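Let the students pick the dull objects

The bin picking project at Buchanan runs from October until the spring, and every year the same argument comes up in the first month. A group of students is given an arm, a gripper and two metal bins, and told to make the arm pick up whatever is put in front of it. Then they have to decide what to put in front of it. I have taught on this project long enough to have an opinion, and my opinion is that the choice of objects matters more than the choice of software, and that we give students too little time for it.

Most groups begin with blocks. A block has flat sides, it sits still, and the gripper can take it from above at almost any angle that lines up with two of its faces. A group can get a block-picking demonstration going in a fortnight. They write it up, they show a video of it at the interim talk, and everyone is pleased. The trouble is that after the fortnight there isn't much left to learn from a block. If the arm picks it up 20 times in a row, the students have shown that the arm goes where it is sent. They had been told that in the handbook.

The better groups get bored with this and go through drawers at home. That is when the project starts. A cup has an inside and an outside, so a finger has to go down into it and another has to come down beside it. A round hairbrush is smooth at one end and rough at the other, and its weight is not in the middle. Anything shiny gives the depth sensor trouble, as does anything you can see through. Small toys with lumps and bumps have no obvious place to hold them. None of these things costs much, and each of them will break an assumption that somebody made in week two.

I would make this a rule. By the end of the first month, no group should be allowed more than one block.

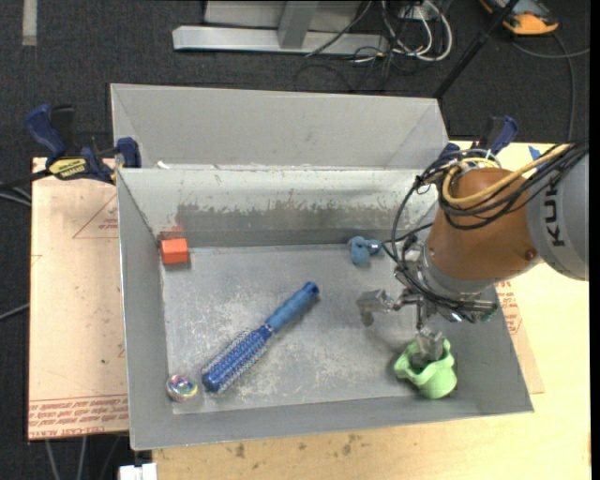 How should a group's work be marked if the arm drops half of what it tries to pick up?

On the record the students keep of the drops. A group that can say which objects failed, from which approach, and what they changed afterwards has done the work, and it should get a good mark even if the final success rate is poor.

I know this is not a popular answer with students, who would like a number to aim at. In the past we gave them one. The old target was 90 successful picks out of 100, and the result was what you would expect. Groups chose objects that would get them to 90. One year a group called Fleka reached it with three wooden cubes and a tin. The year's most interesting group, Aller, had filled their bin with kitchen things and bathroom things and finished on 47. Under the marking scheme we had then, Fleka came out well ahead. I signed off those marks and I still think they were wrong.

Aller's notebook was the best I have seen on the project. They had found that most of their failures came from the corners of the bin, where one finger needed to go between the object and the wall. They had tried coming in at a slant, tried nudging the object away from the wall first, and tried taking it by the top. They wrote down which of these helped with which objects. Fleka's notebook had a table of results and a paragraph on future work.

There are fair arguments on the other side. The first is that students need something to work early on, or they lose heart. I agree with that, and it is why I would keep the one block. Let it be the thing they use to check that the arm, the gripper and the coordinates all agree with each other. It is useful again after any change to the setup, when you want to know whether you have broken something. A group that has a bad afternoon can finish on the block and go home.

The second argument is about comparison. If each group brings its own objects, you can't line the groups up and say who did best. The Elura competition deals with this by sending every team the same sealed box, and I can see why a competition has to do that. A class doesn't. We are not handing out a cup. We are trying to find out whether a student can look at a failed grasp and think clearly about it, and they can show us that with any set of objects as long as the set is hard enough.

The third argument is damage. Awkward objects lead to awkward approaches, and awkward approaches lead to fingers meeting metal. This is a real cost and the technicians are right to raise it. My answer is to limit the speed, clamp the bins down properly, and budget for fingertips the way we budget for printer paper. A bin with scratches in the bottom is still a perfectly good bin.

There is one more thing I would change. At present the objects are chosen by each group for itself. I would have groups swap after the new year, so that everyone spends a few weeks with a set picked by somebody else. Students are very good at finding objects that will embarrass another team's gripper, and a method that has been tuned for months on your own hairbrush may not do much for a stranger's. It would take one session to arrange and a cardboard box for each group.

Next year's handbook goes to print before the summer. I have asked for the target to be taken out and for the page on objects to be moved from the appendix to the front.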